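Projektbericht: Wie lange hält Hafermilchschaum?

Für meinen Bericht hab ich zwei Sorten verglichen, Tandico und Quinlan, jeweils 80 ml im gleichen Glas. Tandico war nach 90 Sekunden schon ziemlich platt – Quinlan stand da noch richtig schön! Insgesamt sind 622 Messwerte zusammengekommen, puh.

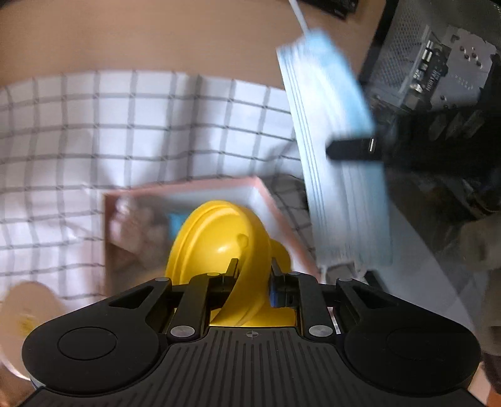

Beim Auswerten hat mich die Blasengröße am meisten überrascht. Feine Blasen halten viel länger, und am Glasrand (rund und etwas erhöht wie der Rand um die schwarzen Scheiben im Foto) klebt der Schaum am längsten.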